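The Parts-Drawer Problem

A hand-held gripper built in a shared workshop in Lamont is teaching its makers how much work goes into opening a small box

The Jokach project began with a complaint about sorting screws. Roald Solberg keeps his fasteners in small plastic drawer units, as do most members of the Westivar workshop, and he wanted an arm that could fetch an M3 from the right compartment and put the leftovers back. The arm itself is a kit. The hand, the software and the training recordings are being made on site.

Solberg's first decision was to leave the arm in its crate. He built the hand as a separate tool with a grip and a trigger, to be carried by a person. The same two fingers are meant to bolt onto the arm later. A camera on the tool records each motion from the position the arm's own camera will have, so the recordings can be used for training without much conversion.

The fingers are plain blocks driven by a single servo through a rack and pinion. Full opening is 65 millimeters. The first set was printed solid and was too stiff to tell a light touch from a hard one. The second set flexed so much that the tips crossed. The current set, revision 4, is printed with thicker walls and a sparse fill, and closes parallel to within the slack of the gears.

Wirnex, a two-person firm that rents the bench by the loading door, machined the rack. Its only condition was that the drawings be left in the shared binder, where they remain, with coffee on the second sheet. 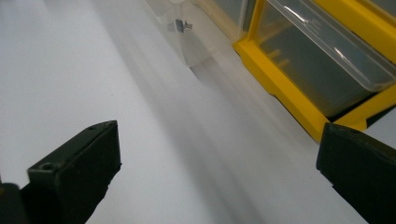 The Jokach gripper, fingers apart, at a yellow storage unit with a clear drawer.

Drawers of this type are a poor choice for a beginner's robot. Clear plastic gives a camera very little to hold on to. The visible edge may be the front wall, the back wall seen through it, or a reflection of the lamp. Depth sensors do no better, and Solberg removed his in the first month after it repeatedly placed the drawer face behind the drawer.

He now relies on the color image alone and on a large number of repetitions. The set stood at 261 usable recordings in August. The target is 1,000. A recording is usable if the timestamps from the servo and the camera agree and the operator's free hand stays out of view. The second rule accounts for most of the rejects, as people tend to steady a light drawer unit without thinking about it.

Lighting was the next item. The bench has one overhead tube and one adjustable lamp, and early sessions were all made with the lamp in the same place. A model trained on those sessions reached for the highlight on the drawer lip. When the lamp was moved, so did the reach, by the same distance. The lamp is now shifted every ten recordings, and its position is written in a log.

Contact is handled simply. Motor current is sampled while the fingers close, and a rise above a set limit is read as a grip. The limit was found by squeezing an empty drawer until it bowed and then backing off by a third. It works for a drawer and fails for a loose washer, which slides before the current changes. A softer pad is planned. Two silicone mixes have been poured, and the first peeled away from the block at the corners.

The trigger linkage has also been rebuilt. In the original version it pulled slightly off axis and rotated the tool in the hand, a fault the operators had learned to correct for. An arm would not have made that correction. A second guide rod took out most of the twist, and the recordings made before the change were thrown away.

Cost has been kept low by the usual methods: printed parts, surplus bearings, a servo from an abandoned camera mount. The most expensive component is the cable between the tool and the computer, which has been replaced twice. Strain relief at the handle is now a printed clip and a zip tie.

The arm stays crated until the recordings are complete. Solberg has cleared a section of bench for it and drilled the mounting holes, one of them in the wrong place. The sorting software exists as a single page of notes. It assumes that the labels on the drawers are correct, and relabeling them is on the list for the fall.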